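Online juror research: is anyone getting value for money?

Posted by quillpen_68, February 6, 2025

We're a four-solicitor firm outside Flandby and we've been quoted 368 an hour by Brikden for social media searches on witnesses and a mock jury exercise. Product liability claim, faulty catch on a storage unit, nothing exotic. Their brochure promises "full digital profiles". Has anybody here had one of these and found it told them something they didn't know already?

Reply from Melis_clerk

We used them in June. The report on one expert ran to 98 pages and I'd say six were useful. The rest was printouts of his holiday posts and a list of people with the same surname.

Reply from dockside

Bit harsh. Pieter Van der Merwe ran ours at Drorkero and he found an old conference talk where the other side's expert said the opposite of what was in his statement. It settled soon after. You can't tell me a trainee would have dug that up.

Reply from quillpen_68

A trainee with a search engine and a free afternoon might well have. "It settled soon after" doesn't tell me why it settled, either. Most of ours settle and we've never bought a profile of anybody. 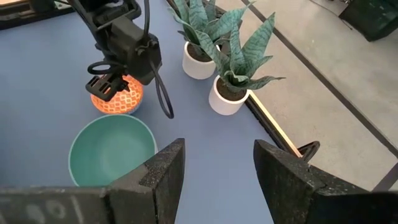
The mock jury is what I really can't swallow. They want 2,000 for the room and the panel, on top of the hours, and then you get a chart saying people "responded warmly" to the claimant. Well, he's a nice man. I've met him.

Reply from dockside

Then don't buy that part. Ask for the expert search alone with a cap on the hours. They'll moan and then they'll agree.

Reply from E_Negri

Elisa Negri here, I did this work for years before going back to practice. Melis_clerk is right about the padding. Dockside is right that a good searcher is worth paying for — but you're paying for the person, so ask who will do it and get the name in the letter. Also ask how they save what they find. I've seen screenshots with no date and no web address on them, and those caused us no end of trouble.

Reply from Melis_clerk

Ours had no dates. I asked and was told it would be another 200 to "reformat".

Reply from quillpen_68

Lovely. I'll ask Brikden for a name and a cap, and see whether they still want the job. Not holding my breath on the name.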